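Timestamps, again

Monday, June 18, 2018

I spent most of last week on a bug that I first blamed on the grasp planner, then on the calibration, and finally found in a logging script I wrote in November and had not looked at since.

The setup is the same as in the last few posts. Images come from a camera on the gripper tool, poses come from a separate tracker, and a small program called Fellell writes both to disk and lines them up afterward. The training code never sees the raw streams. It only sees what Fellell hands it, so if Fellell is wrong, everything after it is wrong too.

The symptom was that the trained policy closed the fingers early when it was moving fast and at the right moment when it was moving slowly. I lowered the speed limit and the problem mostly went away, which I took as a sign that the controller was overshooting. I retuned the gains twice. That made the motion smoother and did nothing for the grasps.

What I should have done on the first day was plot finger width against the images. When I did, the width signal ran ahead of the picture by 6 frames in some recordings and by 0 in others. Fellell was stamping images when they were written to disk instead of when they arrived. With a quiet disk that is close enough. With a busy one the write queue backs up and the stamps slide.

The fix was four lines. Images now get their stamp in the receive callback, before they go in the queue. I also added a check at the end of each recording that compares motion estimated from the images with motion from the tracker, shifts one against the other, and reports the best offset. If the offset is over one frame the recording is flagged and stays out of the training set.

I ran that check over everything we had. Out of 3,440 recordings, 500 were flagged. Most of them came from the Lendden machine, which has the slow drive. The Fodham ones were nearly all fine. I could shift the bad ones by their measured offset, but the offset drifts within a recording, so for now they sit in their own folder.

The books task was hit hardest. The front cover and the one under it touch along a long edge, and a finger that closes a little early lands on the wrong side of it.

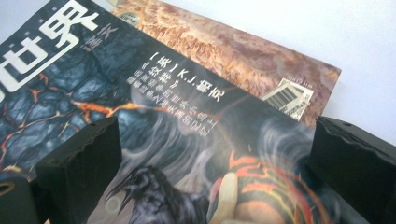 Books task, two overlapping covers between the fingers.

Books also gave the new check some trouble, for a different reason. A glossy cover can wash out under bright light, and the feature tracker then loses points in the pale areas. Printed text and hard edges hold up much better. I now drop any feature that survives fewer than 4 frames, and I mask out the fingers. They stay put in the image while everything else moves, and before the mask they were dragging the motion estimate toward zero.

Retraining on the clean set is running on MacRitchie now. I put the gains back to what they were before I started messing with them, so that only the data changes.

Still to do: move the tracker stamps to the same clock as the images, and write a test that fills the disk queue on purpose. The second one I have been putting off - it needs a fake slow drive and I don't have a good way to make one yet.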